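Tuesday, September. Garment demos, corner table

Continued the crumpled-start set for the sweatshirt. Two-handed collection with the hand-held grippers, Brodie on the tools, me logging. Glykeria joined after lunch to check calibration.

Got 108 demos saved before I stopped to filter. Threw out the ones where the pose track jumped. Most of the jumps come when both tools go in close to the wall and the view is nearly all white. Plain wall gives the tracker very little to hold on to. Fletcher suggested taping a few printed patterns up there, but then the policy may learn the patterns. Left the wall bare for now.

Rule for the start state, same as last week: drop the garment from elbow height into the corner, don't touch it afterward. Brodie had been straightening the hood without thinking about it. Marked those runs in the sheet so Ashton can train with and without them.

Training on the Plomside machine with 70 demos from the cleaned set, the rest held back. Two seeds. Early numbers from Ashton: grasp point error is lower than with the flat-start data, but the policy still picks the hood over a cuff when both are in reach. My guess is that we show it too many hood-first grasps. Need to go back through the labels and tally which part gets picked first.

Finger opening reads a little wide on the left tool after the pad swap. Glykeria re-zeroed it at 3:40. Anything before that needs the offset applied, see her note in the Wasine folder.

To do: re-export with the offset, ask Bronwyn for a second garment with a zipper, try the cuff-first order.

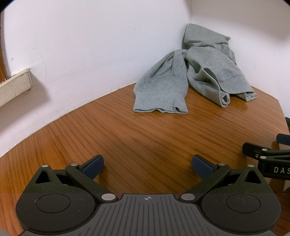 Left wrist view, grey sweatshirt in the corner, fingers open.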